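예약만 받기로 한 미용실, 두 해가 지나고

2018년 6월 8일

Lunley 역에서 시장 쪽으로 내려가는 길에 미용실 Gumska가 있다. 의자가 두 개인 작은 가게다. 원장은 두 해 전부터 예약 손님만 받고 있다. 그전에는 문을 열어 놓고 오는 순서대로 머리를 잘랐다. 동네 미용실은 대개 그렇게 하고, 원장도 다른 방식은 생각해 본 적이 없었다고 한다.

"토요일이면 소파에 자리가 없어서 밖에 서 계신 분도 있었어요. 그런데 화요일 오전에는 한 분도 안 오시는 거예요. 하루는 밥을 못 먹고, 하루는 라디오만 듣고. 그걸 오래 했죠."

예약제를 결심한 직접적인 계기는 손목이었다. 병원에서는 쉬라고 했지만 가게를 닫을 수는 없었고, 손님 사이에 잠깐이라도 손을 놓을 시간이 필요했다. 원장은 커트 한 명에 45분을 잡고 하루 일정표를 짰다. 실제 자르는 시간은 그보다 짧다. 남는 시간에 바닥을 쓸고, 가위를 닦고, 물을 마신다.

"처음에는 종이 달력에 적었어요. 연필로요. 바꾸시는 분이 많으니까 볼펜으로 쓰면 지저분해져서 못 봐요. 지금도 종이를 같이 써요. 전화기만 믿으면 불안해서."

첫 달은 힘들었다고 했다. 지나가다 들어온 손님을 돌려보내는 일이 특히 그랬다. 의자가 비어 있는데 왜 안 되느냐고 묻는 사람도 있었다. 다음 예약까지 시간이 모자라다고 설명하면 알아듣는 사람도 있고 그냥 나가는 사람도 있었다. 오래 다니던 손님 몇은 다시 오지 않았다. 원장은 그중 한 분을 나중에 시장에서 마주쳤는데, 다른 집에서 자른 머리를 보고 할 말이 없어 채소 값 이야기만 했다고 한다.

"서운하셨을 거예요. 십 년을 그냥 문 열고 들어오셨는데 갑자기 전화를 하고 오라니까. 제가 좀 더 일찍, 천천히 말씀드렸어야 했어요. 문에 종이 한 장 붙이고 끝냈거든요."

그래서 나이 든 손님에게는 예외를 두었다. 머리를 자르고 나갈 때 다음 날짜를 바로 정해서 작은 카드에 적어 준다. 전날에는 원장이 먼저 전화를 건다. 카드를 냉장고에 붙여 두는 분도 있고, 잃어버리고 날짜를 다시 묻는 분도 있다. 전화는 저녁 시간을 꽤 잡아먹지만 줄일 생각은 없다고 했다.

지금 일정표에 정기적으로 이름이 올라오는 손님은 129명이다. 예약제 이전에는 세어 본 적이 없어 비교할 수가 없다. 매출은 첫해에 줄었다가 이듬해에 전과 비슷해졌다. 그사이 커트 요금을 1,000원 올린 것도 있어서, 원장은 이 숫자를 가지고 잘됐다고 말하기는 어렵다고 했다.
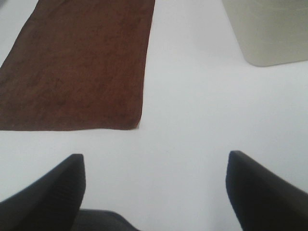 일이 고르게 나뉘면서 가장 많이 달라진 것은 빨래였다. 예전에는 토요일 하루에 수건이 산처럼 쌓여서 일요일을 세탁기 앞에서 보냈다. 지금은 저녁마다 한 번 돌리고 널어 두면 끝난다. 염색을 하는 집이라 흰 수건은 오래전에 포기했다. 짙은 갈색 수건은 약이 묻어도 덜 보이지만, 흰 탁자 위에 펼쳐 놓으면 모서리 올이 풀린 것과 옆에 떨어진 보풀은 눈에 띈다. 원장은 수건을 Brotex에서 받아 쓴다. 전에는 모자랄까 봐 늘 넉넉히 주문했는데, 하루에 몇 분이 오실지 아니까 주문도 달라졌다고 한다.

"창고라고 해 봐야 선반 하나인데 거기가 비었어요. 수건 쌓아 두던 자리에 지금은 샴푸를 놔요. 빨래는 줄었는데 개는 건 똑같이 귀찮아요. 그건 예약제하고 상관이 없더라고요."

손님이 오지 않는 문제도 물었다. 예약금을 받는 가게가 늘고 있지만 Gumska는 받지 않는다. 연락 없이 안 오는 손님이 한 달에 꼭 몇 번은 있고, 그 시간은 그대로 빈다. 원장은 두 번까지는 아무 말도 하지 않는다. 세 번째에는 예약을 받기 전에 전화로 한 번 더 확인한다고 했다.

"예약금 받으라는 얘기를 많이 들어요. 그런데 저희 손님 중에는 송금을 어려워하시는 분도 계시고, 머리 한 번 자르는데 돈부터 내라고 하면 저라도 싫을 것 같아요. 사정이 있어서 못 오신 걸 수도 있잖아요. 애가 열이 났다든지."

빈 시간에 무엇을 하느냐는 질문에는 한참 생각하더니 가발로 연습을 한다고 답했다. 짧은 머리 손님이 늘었는데 본인은 긴 머리를 주로 배운 세대라 뒷덜미 선을 정리하는 일이 아직 마음에 들지 않는다는 것이다. 연습한 가발은 더 자를 데가 없을 때까지 쓴다. 그렇게 짧아진 것이 구석 선반에 올라가 있고, 아이 손님들이 무서워해서 모자를 씌워 두었다.

예약제의 단점을 더 말해 달라고 하자 동네 소식이 늦어졌다는 대답이 돌아왔다. 소파에 여럿이 앉아 기다리던 시절에는 어느 집이 이사를 가는지, 어느 가게가 문을 닫는지 그날로 알았다. 요즘은 손님과 손님이 서로 마주칠 일이 별로 없다. 문 앞에서 인사하고 엇갈리는 정도다.

"조용해서 좋다는 분도 계시고, 심심하다는 분도 계세요. 어떤 분은 일부러 일찍 오세요. 앞 손님하고 얘기하려고요. 그러면 저는 커피 드리고 앉아 계시라고 해요. 소파는 안 치웠어요."

소파를 치우고 의자를 하나 더 놓으면 어떻겠느냐는 권유도 받았지만 사람을 새로 들이지 않는 한 소용이 없다고 했다. 직원을 구해 본 적은 있다. 한 명은 석 달을 일하고 고향으로 갔고, 그 뒤로는 공고를 내지 않았다. 두 번째 의자는 염색약을 바르고 기다리는 손님이 쓴다.

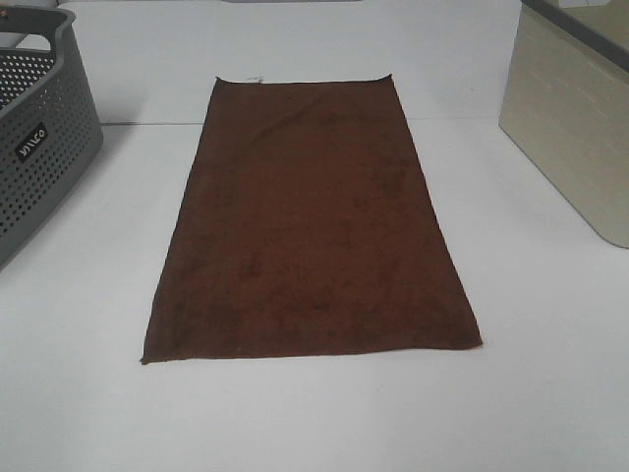
같은 길에서 영업하는 Kramer 쪽은 생각이 달랐다. 예약만 받으면 처음 오는 사람이 들어올 문이 없어진다는 것이다. 자기네도 주말 오후는 예약으로 돌려 봤지만 평일은 그대로 열어 둔다고 했고, 학생 손님은 학교 끝나고 생각났을 때 오는 것이지 며칠 전에 전화를 하지 않는다고도 했다. 다만 밥 먹는 시간만큼은 Gumska가 부럽다고 덧붙였다.

이 말을 전하자 원장은 웃으며 맞는 말이라고 했다. 학생 손님은 정말로 줄었다. 그래서 7월부터는 평일 늦은 오후 한 자리를 비워 두고 예약 없이 오는 사람을 받아 볼 생각이다. 먼저 온 사람이 앉고, 아무도 안 오면 일찍 빗자루를 든다. 요일은 아직 정하지 못했다. 이번에는 문에 종이를 붙이기 전에 손님들에게 먼저 말로 알리고 있다.

"해 보고 안 되면 다시 바꿔야죠. 손목은 많이 나았어요. 비 오는 날만 좀 그렇고."

이야기를 마칠 무렵 다음 손님이 문을 열고 들어왔다. 예약 시간보다 일렀다. 원장은 달력을 한 번 보고 커피 물을 올리러 갔다.

Gumska는 월요일에 쉰다. 예약은 전화로 받으며, 영업 중에는 받지 못할 때가 많아 저녁에 거는 편이 낫다.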